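Kulbridge Songwriters' Circle
Minutes of the May meeting

Held in the upstairs room at Costache, starting at 7 pm or a little after, as the kettle was slow and we were all glad to see each other.

Chair: Tania Bhattacharjee
Minutes: Ionuț Furtună

Welcome and apologies
Tania welcomed everyone, and especially the two new faces who had found us through the library noticeboard. Apologies came from the Jitside members, who were rehearsing. The April minutes were accepted once I had fixed the spelling of "mandolin", which I had managed to get wrong in two different ways.

Money
We have $3,793 in the account, a healthier figure than this time last year. Of that, $400 is already promised to the sound engineer for the winter showcase. Tania asked whether we might put a bit aside for new microphone leads, and there was a good deal of nodding, though also a long and quite enjoyable detour into whose leads are in the blue tub and how long they have been there. Agreed to buy leads. The tub is to be sorted before the next meeting, and anything without a name on it goes to Jitside.

Songbook
The lyrics booklet, Dodidex, is nearly ready for the printer. It runs to 65 songs, counting the three that came in after the closing date and were so lovely that the editors couldn't bring themselves to turn them away. There was some talk over whether choruses should be printed in full every time or only once. Ionuț (that's me) was for once only, and lost cheerfully. Full choruses it is. Writers are asked to check their own pages for line breaks, as a couple of verses have run together in the draft.
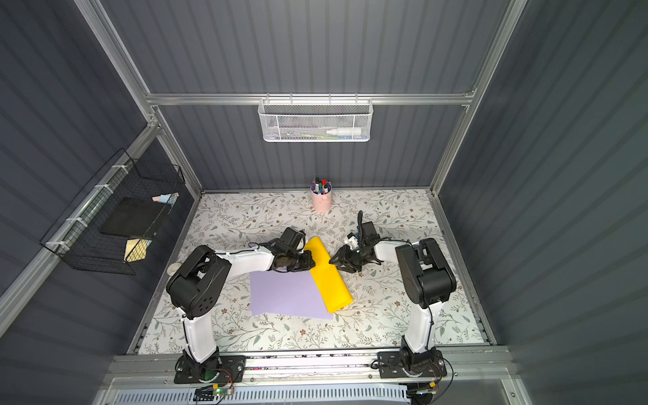
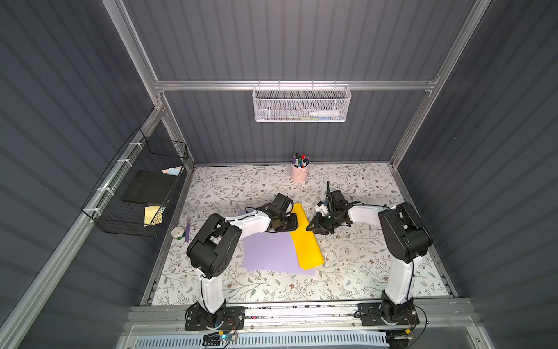 Cover colour was put off again. Half the room wants green and the other half wants anything else, so Tania will bring paper samples next time and we'll settle it by a show of hands.

Winter showcase
Twelve-minute sets, same as before, with the order drawn from a hat on the night. Tania reminded us kindly that tuning counts towards your twelve minutes. Members who'd like a spot should put their name on the sheet by the door at Costache. The recording of last year's night has now had 2,024 plays, which pleased everybody very much - and Tania's mum has promised she is only responsible for a few of them.

Songs shared
Four members played new work. We spent longest on a waltz about a closed-down cinema, where the feeling was that the bridge could come sooner and the last line could stay just as it is.

Other business
The piano wants tuning. Ionuț to ring the tuner. Please bring a plate in June if you can.

Meeting closed at 9.20 pm, with supper going on a fair bit later.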